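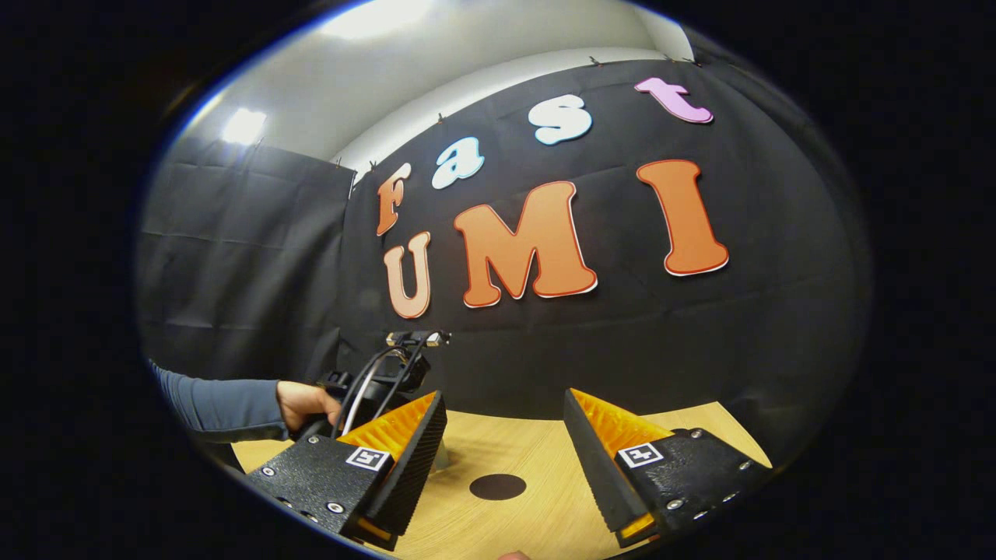
# Stadano black backdrop cloth, large size

Reviewed as a wall backdrop with mounted lettering. Stadano sells the cloth through Stokerell in two weights. This review covers the heavier one, bought in May at the regular price.

## Delivery and folding

The cloth arrives folded flat in a plastic sleeve. There is no tube option. Folding puts a grid of creases into the fabric, and the horizontal ones are the more stubborn. The care label allows a cool iron on the reverse side only. Two passes with the iron took out the vertical lines. The horizontal ones faded but did not go, and a handheld steamer used the next day made little further difference. At normal room distance they are faint. Under a bright ceiling light they can be picked out, particularly near large lettering, where the eye has a straight edge to compare them with.

A Brondow cloth of similar weight, bought on a roll, has no such lines. It costs more to ship and needs somewhere to stand.

## Color

The black is dense and has very little sheen. Next to a dark gray curtain the difference is obvious, so anyone planning to extend the backdrop with existing curtains should expect a visible seam. Orange, pink and white all read clearly against it. Pale letters need no outline. Saturated orange benefits from one.

## Hanging

No hardware is included. Small dark clips along the top edge are enough to hold the cloth itself. The hem is double stitched and gives the clips something to grip. There are no grommets, and the hem is too narrow for a standard curtain rod.

Two points on clip placement:

- Put one at each top corner first, then fill in between. Working from one end pulls the cloth off square.
- Place a clip above any heavy letter. Without it the edge sags toward the load within a day.

The bottom hem is unweighted. A table pushed against the wall hides it and stops it from moving in a draft.

## Holding letters

Foam-style letters were the main test. Adhesive dots rated by the maker, Van Damme, at 200 grams each held small letters without trouble. Tall capitals needed dots at the top and bottom, with an extra pair in the middle for an M. Hook tape did not grip the weave at all and should be ruled out.

Setting a word on a curve is easier with the cloth flat on the floor. Chalk marks brush off the surface but leave a trace in the creases.

After 13 days one dot had let go, on a capital I with wide serifs. It was replaced and the letter was put back in the same position. The dot left no residue on the cloth.

## Lint

Poor. The surface collects pale dust and shows it. A lint roller clears it, but some 10 sheets were needed for the whole area before the letters went up, and cleaning between letters afterward is slow.

## Verdict

Good color, adequate hem, bad packaging. Recommended for a backdrop that stays up. For one that is taken down and refolded every Saturday, buy the rolled cloth.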